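What the Gripper Changed at Ledby
Speaker notes, spring meeting, 40 minutes with questions

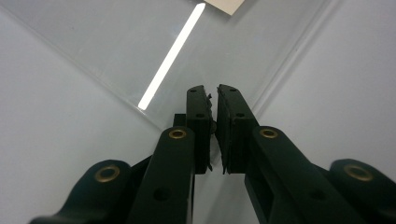

Start with the packing room, before any talk of machines. Ledby is the smaller of the two Banddale sites, and it's where we finish and pack clear display panels. I worked that bench for nine years before I moved over to training, so I'm fond of it and I'll probably go on a bit (wave at me if I do!). Clear sheet is a fussy thing to handle. Look at that long white streak of light lying across the panel; on the bench you learn to tilt a sheet until you get a streak like that, then follow it along with your eye, looking for scratches. Then point out the ragged strips on the inside edges of the two fingers. Those are the parts people ask me about most, and they're the parts our packers had the strongest opinions on.

Pause here. Ask how many in the room have packed anything for a living.

Next, the Grorncombe project. The plan was for packers to do their own pick-ups with the hand-held gripper, and for those recordings to teach the arm. I love this part of the story, because the people who knew the work were the ones showing it. They did it in 90-minute blocks, with a proper break after, and the first block started at 7 in the morning, which I would not repeat. Squeezing a tool all that time is tiring in a different place than packing is. Thumbs, mostly. We hadn't planned for thumbs.

Tell the corner story if time allows. Skip it if the coffee is late.

What changed for people. Four packers moved to inspection, and they'll tell you it's easier on the shoulders and harder on the eyes. The bench got quieter, and some folks miss the chatter, me included. Pay was the sore spot. For the first while, teaching the arm was paid at the plain packing rate, and that was wrong. We fixed it in May, and I should say clearly that we fixed it after people complained and not before.

Mention Fajardo: they're starting the same thing next, and they asked for our list. Read it slowly.
Settle the pay before the first recording.
Let packers throw out their own bad takes.
Rotate hands, and have a left-handed setup ready.
Keep one bench running the old way, so new hires still learn the feel of a sheet.

Leave plenty of room for questions. The job losses one will come up. Answer it straight: none at Ledby so far, and I can't promise for next year.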